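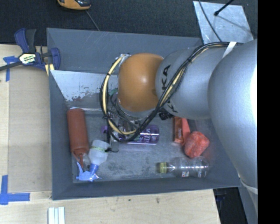
Clekstead, 28 November 2023

The Dandwood Wool Blanket

We've been selling blankets out of the same narrow shop for longer than I care to add up, and the Dandwood is still the one I reach for when somebody comes in cold and asks what they should buy. It's a proper heavy wool blanket, woven for us by the Szénási mill, and it has the kind of weight that makes you put your book down and close your eyes for a minute (or an hour, in my case).

The yarn is spun a little thicker than most, then brushed on both sides, so you get softness without all that fluff on your sweater. Gergely Hegyi, who runs the looms, talked me into a tighter weave last winter and I'm so glad he did – the corners hold their shape and the edges don't go wavy after a wash.

Colors are oatmeal, moss, rust and a deep blue we call Grekby, after the village where my grandmother kept her sheep. The rust is warmer in person than people expect, and it looks lovely thrown over an old leather chair. If you can't decide, write to us and we'll mail you a little card of yarn snips, free of charge!

Size: full/queen, with plenty left over to tuck in
Weight: 4 pounds
Material: pure wool, whipstitched edge
Price: $299
Item number: 3260

Caring for it is easy. Hang it outside on a dry, breezy day and most smells will leave on their own. For a real wash, use cool water and a wool soap, skip the wringing, and dry it flat on a couple of towels. Please keep it out of the dryer. I have ruined one that way myself and it now belongs to the dog.

Blankets ordered today ship within the week, folded in tissue with a cedar block tucked in the middle. The moss is sold out for the moment and comes back in January, and Bence Pintér in our order room will happily put your name on the list. He also handles returns, which we take for any reason as long as the blanket hasn't been washed.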